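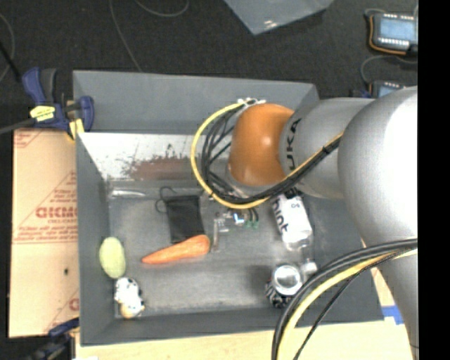

Figure 2. KUKA arm over a grey bin holding an assortment of small objects.

3.2 Notice periods and consultation

The sample consists of 136 written tribunal decisions in which the claimant's post was removed after a change in working methods. Decisions settled before a hearing were left out. Each was read by two coders, Jafri and Shevchuk, working separately, and coded for length of service, form of notice and whether consultation had begun before the choice of posts was made. The coders differed on 10 decisions, which were read again and resolved by discussion.

In nearly 8 in every 10 decisions the employer had given the contractual notice in full. The dispute turned instead on the timing of consultation. Employers tended to argue that no duty arose until a firm proposal existed; claimants pointed to earlier papers, such as purchase orders or revised shift plans, as evidence that the proposal was already settled. Tribunals accepted the second argument more readily where the papers named particular posts – a pattern also visible in the Odley and Siswood decisions discussed in Section 2.

Offers of other work were harder to code. Some letters listed vacancies without stating pay or hours, and we treated these as offers only if the tribunal had done so. Cusotetti was coded as containing no offer, although the employer's letter used the word. Retraining was recorded separately, as it was often raised by the tribunal itself and seldom by either party. Length of service showed no clear link with outcome once the form of notice was held constant.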